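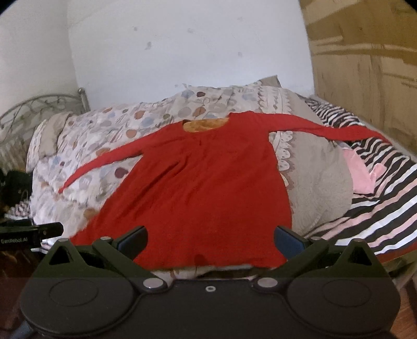

*Red dress laid flat on the bed, sleeves out, gripper at the hem.*

**Garment folding group, minutes, 30 April 2019**

Odair and Mogens were both there, and I (yes, me again) took the notes. We started late and I've put things in the order we got to them, so the storage stuff ends up near the bottom.

**Where the data stands**

We now have 3,013 demos recorded with the hand-held grippers. I've been through the lot, and 2,246 are good enough to train on. Most of what I threw out was tracking loss, usually when both grippers came in low over the bedding and there wasn't much left in view to lock onto. Mogens asked if we could rescue any of those by trimming the bad stretch. I tried it on a few in March and the joins were ugly, so I'd rather leave them out. He's going to have a go himself before we delete anything, fine by me!

**Beds versus tables**

This was the big one and it took most of the meeting. Of the usable demos, 1,834 were done on beds, and the rest on tables. Odair trained one policy on the table set alone and one on everything mixed, then ran both on the Cavura arms. On a bare table you can't tell them apart. On a bed the table-only policy falls to bits. It pinches the duvet along with the sleeve, lifts the pair of them, and then carries on folding as if all was well (we watched that clip twice).

The mixed policy does a lot better, but it still has trouble when the bedding is patterned or heaped up. A plain bright dress on a busy duvet is the easy end of it, at least for color. What we're short of is patterned clothes on patterned covers, and dark on dark. Odair thinks the edge finder is leaning on color far too much. I think he's right, though I'd like to see the gray-only run before I say so in the write-up.

**Long sleeves**

Mogens brought up starting poses. Some people spread the sleeves wide before the first fold and some leave them wherever they fall, and the policy seems to copy whichever it saw last in training. We went back and forth on whether to set a rule. I was for one, Odair was against (he says homes don't have rules, and he said it more than once). We settled on tagging each demo by sleeve pose and leaving the collectors alone for now. I'll do the tagging.

**Test set**

We agreed to hold back 164 demos, all from homes that don't show up in training. The Hartley homes go in there whole. Mogens wanted the Nirnden ones too, but then we'd lose nearly all our knit dresses from training, so no.

**Storage**

Prinmont is nearly full. Odair will move the raw video to the other drive and keep the pose tracks where they are. Please don't start any big copy jobs until he's said it's done.

**To do**

- Odair: gray-only run on the mixed set, same seeds as last time
- Odair: move the raw video
- Mogens: try trimming the tracking-loss demos, report back with a few clips
- Me: sleeve pose tags, and the test split file
- Me: ask collectors for more dark clothes on dark bedding

We ran out of time for the gripper pad question, so that goes first next meeting. Mogens has the worn pads in his desk drawer and will bring them along.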